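Brolska floor log – equipment planning, laundry bay and shelf aisle

Carried over from the last entry: list what has to be bought before the September order closes, what can wait, and what we already have in the cabinet and keep forgetting. Prices are from the Vaněk quote unless marked. The Vimix quote is still missing shipping, so it can't be compared line by line yet.

Dryer task first. It uses up the most consumables and has the most open questions.

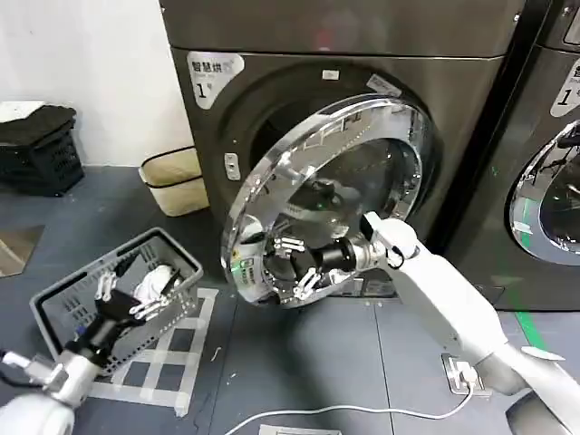
Bavville, 15/08/2021

Dryer 1, door fully open, right gripper into the drum, left gripper at the gray basket. This is the posture the reach budget has to cover. The polished door rim sits close to the right wrist for the whole entry, and any longer finger we buy makes the approach angle worse. Finger length stays as is. Strike the long-finger set from the Vaněk quote.

Finger pads: the white tips are the wear item. We have one full set in the cabinet and one opened set with a pad missing. Order eight sets. Vaněk sells them singly or in a box of 10 at a better unit price, so take the box if the price break still holds when the order goes out. Same pads on both arms, no left/right part numbers.

Basket: perforated gray plastic, keep this type. The fingers can catch in the slots when the approach is low, but a solid-wall basket would mean redoing the grasp heights. Two spares, general office budget, not the robot line.

Floor tape: the white grid under the basket needs relaying after each floor cleaning. Masking tape is cheap and leaves little behind. I priced printed floor mats from Vimix at 100 each and don't see the case for them until the basket position is frozen. Revisit in September.

Power: the white cable from the floor outlet runs across the area in front of the dryers. Want a low cable cover there, or a second feed from the other side. The cover goes on this order. The second feed is building work and needs its own request.

Second dryer: leave it out of the task plan for this round. Fixtures and pads are budgeted for one station only.

Shelf aisle next. The gripper here has silver finger mounts, bolted on top of the black body. Spare mounts are the long-lead item, longer than the pads by several weeks according to Vaněk.

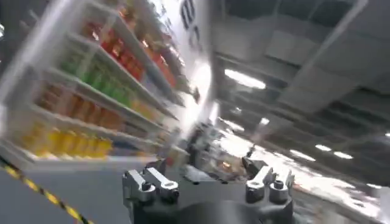
Wrist camera, shelf aisle. Green row above the orange, yellow at the bottom.

Camera: at the current exposure setting the product rows smear and the lower part of the white sign washes out to near white. Before anyone asks for a new camera, try shorter exposure with the gain up. If that fails, the replacement module is 800 including the bracket, which is almost the whole of what is left on the sensor line. Only one could be bought this year, with no spare.

Lighting: the overhead fixtures are in view whenever the wrist tilts up. A hood for the lens can be printed in house. No purchase.

Mounts: order one left, one right, plus bolts. Check the bolt length against the installed ones first – the Vaněk drawing and the Vimix drawing disagree and I have not measured.

Stock for the shelves: refill from the existing boxes. Keep the product rows in the present arrangement until the camera question is settled, otherwise the before and after clips can't be compared.

Order list as it stands:
Finger pads, eight sets or one box
Finger mounts, one pair, with bolts
Cable cover, one, length to be measured
Baskets, two, office budget

On hold: camera module, floor mats, second feed.

To do: ask Vimix for shipping, measure the bolts, run the exposure test and write the settings on the next page.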